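Speaker notes: House rules for simulated manipulation tests
Genowefa Duda, Erness
Flekstead meeting, afternoon session, 25 minutes plus questions

Slide 1. Title

Say hello, say who I am. I look after the test rules for the arm group at Erness. Dorian Riviere wrote most of the checking scripts and is sitting near the front, so questions on code go to him.

I'm going to talk about how we write, run and report tests in simulation. Nothing here is a formal standard. They are house rules, and we have changed them four times. Slides are numbered so people can ask for one again at the end.

Slide 2. Why we wrote anything down

Two people on the same team ran what they both called the bread task. One got a good score, one got a poor one. Same arm, same controller. It took us most of a week to find that one counted a lift as soon as the loaf left the counter, and the other wanted it held for three seconds.

Neither was wrong. We had no rule. Pause here, people usually nod at this one.

Slide 3. Rule one: write the task before you build the room

A task sheet is one page. It has to say what the arm starts with, what it must do, when the clock stops, and what counts as a fail. If the sheet says "pick up the bread", it also has to say how high, for how long, and whether touching anything else on the way is allowed.

The sheet is signed off by somebody who did not write it. That person reads it with no room open on the screen. If they have to ask a question, the answer goes on the sheet.

Slide 4. Rule two: clutter is part of the test

We used to test with one object on a clean surface. The scores were high and they told us very little. Now every room has things in it that have no part in the task. Some are on the work surface, some are further off.
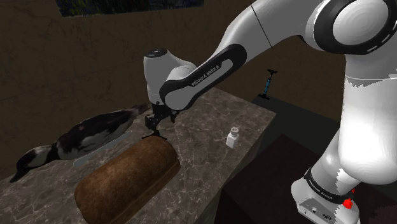

Clutter gets listed on the sheet like anything else. We give each item one of three marks: may be touched, may be touched but not moved, must not be touched. Without a mark, the run can't be scored. We had a long argument over whether a nudge of a few millimetres is a move. The answer we settled on is that the sheet gives a limit, and if it gives none the limit is 6 mm.

Odd objects are fine. A kitchen test does not have to hold only kitchen things. What matters is that the person reading the results can find out what was there.

Slide 5. Rule three: scale and weight get checked by hand

Models come from all over the place. A loaf can look right and weigh as much as a brick. We had one batch from the Idico library that we had converted badly ourselves, and every item came in at the same default weight. The arm coped, so no alarm went off.

Each new model now gets a short check: size against a real one, weight, friction, and whether the contact shape is close to the shape you see. Bird models and anything with feathers or fur get looked at twice. The visible surface and the contact surface can be a long way apart.

If asked: yes, this is slow. A model takes about 73 minutes the first time. After that it's in the shared store and you don't do it again.

Slide 6. Rule four: start poses are fixed and published

The arm starts from a named pose. The gripper starts open unless the sheet says otherwise. Object positions come from a seed, and the seed goes in the report.

For the current counter set we run 698 starts. Of those, 501 are open to the team for tuning. The rest are held back and run by Dorian. You may not ask him for a peek.

Slide 7. Rule five: stops still count

People drop the safety side when there is no real arm to damage. We don't allow that. Joint limits, speed limits and force limits are the same as on the bench. If a run would have tripped a stop on the real arm, it is a fail, even if the object ended up in the right place.

This was the least popular rule. It is also the one I would keep if I had to throw the others out. Controllers tuned without it picked up habits we then had to take out again on hardware.

Slide 8. Rule six: report the fails

Every report has a table of fails by type. Missed grasp, dropped, touched a marked item, tripped a stop, ran out of time, simulator error. Simulator errors are listed separately and are never quietly rerun. If you rerun, you say so and you give both results.

The Mwakalinga template is on the handout. It fits on two sides. Use it or change it, but please keep the fail table.

Slide 9. What we still get wrong

Lighting. Our rooms are mostly lit the same soft way and we don't vary it enough.

Backgrounds. Same few walls again and again.

Soft objects. Our bread is stiff. Real bread squashes, and a grip that works on ours may ruin a real one. The sheet now has a line saying which objects are rigid in the model but soft in life.

Slide 10. Handout and questions

Handouts by the door: blank task sheet, model check list, report template. Take the spare copies back for your own group.

If there's time, ask the room how many publish their seeds. If short of time, skip slide 9 apart from soft objects.

Leave the slide with the contact address up during questions.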